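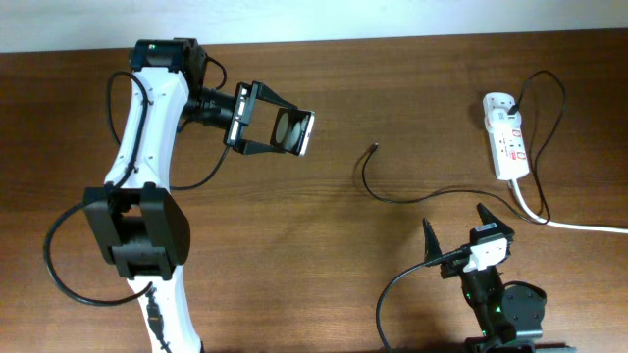
Where we've got to with the reading groups

Hello Margit – a quick catch-up on the Dukgate library project for June. We've now got 61 people signed up across the groups, and the evening one is full, so I've started a waiting list. Solveig has taken on the Andau group and they're halfway through a very long family saga (their choice, not mine!).

Money next. We've spent 2,124 of the grant so far, mostly on book sets and large-print copies. The Backlund order came up short, and Edvin is chasing the missing ones.

Still to do: the author visit. Cristóvão Guerreiro has said yes, but we haven't settled a date, and the room only seats up to 50. I'd love your thoughts on that before I book it.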